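Kovthorpe Robotics Club
Minutes of the November meeting, 4 p.m.

Present: 8 members and the faculty adviser. Quorum reached once the snacks were opened.

1. Minutes of last meeting
Approved, with one correction. The arms are to be called left and right. The other names are struck from the record.

2. Stirring project
The programming group reported 161 recorded runs of the spoon-and-mug task toward a goal of 200. The right arm handles the spoon. The left arm's duties are still under discussion, as they were last month.

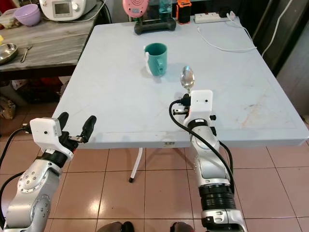 A motion to switch to a bigger mug was called cheating by one side and engineering by the other. It failed, 3 to 5. The mug stays until the Hjaltested meet.

3. Budget
The balance is $791. Drilico has quoted a price for spare gripper fingers that the club will think about quietly, at home. Printing our own was suggested again by the same people who broke the last printer.

4. Hjaltested meet
The rules now say teams get one restart. Last year we used four before lunch. The entry will go in under the name Drinine, which won the vote mainly by being short enough for the form.

5. Other business
Whoever relabeled the emergency stop "snooze" is asked to put it back.

Action items: programming group to finish the remaining 39 runs; adviser to call Drilico; everyone to return borrowed hex keys.

Adjourned 5:20 p.m.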